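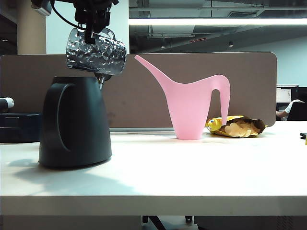 Figure 6.1 A glass mug, a kettle and a pink watering can. Containers differ in shape as well as in capacity.

Chapter 6
Volume and Capacity

In this chapter you will learn to
tell the difference between volume and capacity
convert between liters, milliliters and cubic centimeters
read the level of a liquid correctly
find the volume of a liquid by weighing it
find the volume of a solid with an uneven shape

Words to know: volume, capacity, liter, milliliter, meniscus, displacement, density

Getting started

Find three containers at home that do not have straight sides. Before you measure them, write down which one you think holds the most water and which holds the least. Then fill each one to the brim and pour the water into a measuring cup. Keep your results. You will need them for the review exercises at the end of the chapter.

Most people make at least one mistake in this activity. The usual one is to pick the tallest container as the largest. Height is easy to see and width is harder to judge, especially when a container is round. If you double the height of a straight-sided round container, it holds twice as much. If you double its width and leave the height alone, it holds four times as much.

6.1 Volume and capacity

Volume is the amount of space that something takes up. A brick has a volume, and so does the water in a bathtub. Capacity is the amount that a container can hold when it is full. A bucket with a little water in the bottom has the same capacity as it does when filled to the top, although the volume of water in it has changed.

The two words are often used as if they meant the same thing, and in everyday speech this causes no trouble. In a workshop or a laboratory it can. Bastien Aubert runs the bottling line at Gronon, a small company that sells apple juice. Each bottle is printed with the volume of juice inside, but the bottle itself has a slightly larger capacity. The space left at the top is called headspace. Without it the juice would push against the cap as it warmed up in a truck or on a store shelf. When Aubert orders bottles he gives the supplier the capacity. When he sets the filling machine he gives it the volume. In his first season he mixed up the two, and a whole pallet had to be opened and poured back into the tank.

A container can have more than one figure for its capacity. The brimful capacity is measured to the very top. The working capacity is measured to a fill line, or to the point where the liquid would start to run out of a spout or another opening. For any container that is meant for pouring, the working capacity is the useful one.
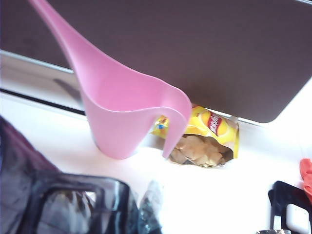
Why is the unit on a measuring cup sometimes mL and sometimes cm³?
Both units stand for the same volume. One milliliter is equal to one cubic centimeter, and the choice depends on what is being measured. Liquids are normally given in milliliters and solids in cubic centimeters.

6.2 Units

The basic unit for everyday volumes in the metric system is the liter. One liter contains 1000 milliliters. A cube that measures 10 centimeters along each edge has a volume of 1000 cubic centimeters, so it would hold exactly one liter.

To change liters to milliliters, multiply by 1000. To change milliliters to liters, divide by 1000. It is a good habit to check whether your answer makes sense. A soup bowl that seems to hold several hundred liters is a sign that you divided when you should have multiplied, or the other way around.

Recipes in the United States use cups, pints and quarts. A table for converting them is printed inside the back cover of this book.

6.3 Reading the level

Water in a narrow glass tube does not lie flat. It climbs slightly where it touches the glass, and its surface forms a shallow curve called a meniscus. Set the cylinder on a level table, bring your eye to the height of the liquid, and read the mark at the bottom of the curve. If you look down from above, your reading will be too high. If you look up from below, it will be too low.

Wide containers are worse for measuring than narrow ones. In a wide bowl, a large change in volume moves the surface only a little, so a small error in reading the level becomes a large error in the result.

6.4 Volume by weighing

Some containers have no marks at all and cannot be read by eye. In such cases a kitchen scale does the job well. At room temperature, one milliliter of water has a mass very close to one gram.

Worked example
Ginette Ferrand wants to know how much water her plastic jug holds. The empty jug has a mass of 113 grams. She fills it to the brim, dries the outside and puts it back on the scale, which now shows 721 grams.

Mass of water = 721 g − 113 g = 608 g
Volume of water = 608 mL

The brimful capacity of the jug is 608 milliliters, or 0.608 liter.

The method works for other liquids too, but then you must know the density. Cooking oil is less dense than water, so 608 grams of oil would take up more than 608 milliliters. Density is covered in the next chapter.

Check your understanding

1. Satish Sastry has a vase with a brimful capacity of 1.4 liters. He pours in 850 milliliters of water. How much more will it hold?
2. Explain why a juice bottle needs headspace.
3. Bergþóra Þórarinsdóttir reads a measuring cylinder while standing over it. Will her reading be too high or too low? Draw a sketch to show why.
4. An empty can has a mass of 240 grams. Full of water, it has a mass of 1,990 grams. Find its capacity in liters.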